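# Desktop Tower Teardown and Refit: FAQ

Applies to towers accepted at the Ledby bench. Last revised Sun 21 June.

## Which way up should the tower be?

On its side, with the access panel off and the board facing up. Disconnect all cables first, then hold the power button for 30 seconds.

## Can I leave the power supply in?

Yes, for any job on the board or the drive cage. Remove it only if the unit itself is being replaced. Do not peel the regulatory label or the barcode sticker. A supply without its label cannot be resold and goes to the Biwott scrap bin.

## What do the blue parts mean?

On many office towers, blue plastic marks a part meant to be moved by hand, such as a latch or a release tab. Colors differ by manufacturer, so check the service sheet for the model. If a blue part does not move under light finger pressure, look for a second catch before pushing harder.
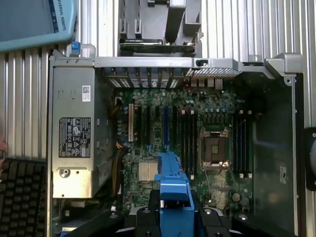

## Does the drive cage have to come out?

Only for access to connectors underneath it. Check these points before lifting:

- Data and power leads are unplugged at the drive end.
- The latch is fully open.
- No cable is trapped between the cage and the crossbar.

## How are parts recorded?

Enter each removed part in Skaltico under the chassis number. Small plastic parts go in a bag with the same number. Bags hold 100 g at most; heavier parts get a tray.

## What torque applies to the power supply screws?

Use the figure on the service sheet. If none is given, tighten by hand until seated. Do not use a powered driver on case screws.

## How long does a standard job take?

A strip and refit is booked at 35 minutes. Jobs that include a board swap are booked as 2 slots.

## Is dust removal included?

Yes. Brush the perforated grille from the inside and vacuum from the outside. Hold fan blades still while cleaning.

## Where do I get missing latches?

Order from Claderari by chassis model. Orders placed after the July stock check ship with the next batch. Latches from a different chassis series are not accepted, even when they appear to fit.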